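# Fruit in the spare room, July

Two pictures from the upstairs bedroom. The kitchen was being painted that week, so most of the food moved upstairs. Socorro Nina did the shopping and I did the sorting. Click through to the July album for the rest of the house.

## Sorting, late evening

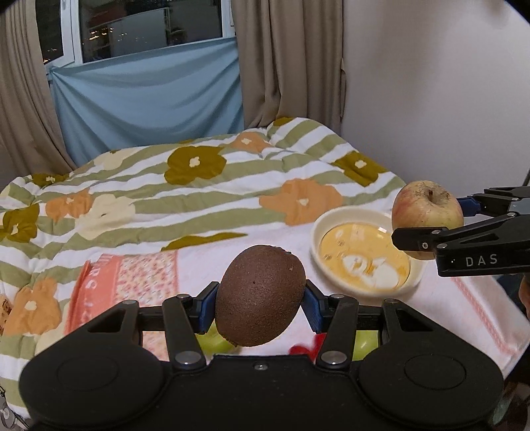

We buy fruit for the week in one go and go through it by hand before it gets put in a bowl. Kiwis are the ones I check most, as they go soft at one end first. The one held upright here has a small pale spot near the top and a dark tip at the bottom. The apples are a mix of green ones and a red-and-yellow one. It was dark outside by then, and the light blue sheet over the lower half of the window is standing in for a blind -- the real one is still on order from Fekero.

The striped comforter with the big flowers came from Liesbeth Prins. It washes well at low heat, and a towel on top saves washing it at all.

## The bowl 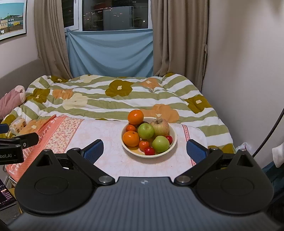

Socorro likes everything in one bowl where people can see it and help themselves. I would keep the apples apart, but there is only so much room up there. The biggest orange went at the top of the pile, against the back rim, with the green apples and the smaller citrus below. The pale apple at the back right has wrinkled skin and should be used first -- stewed, probably, with a little cinnamon. The cherry tomatoes are in there too. They stay out of the fridge in this house.

Next in the gallery: the kitchen shelves before painting, and the hallway with the boxes still in it.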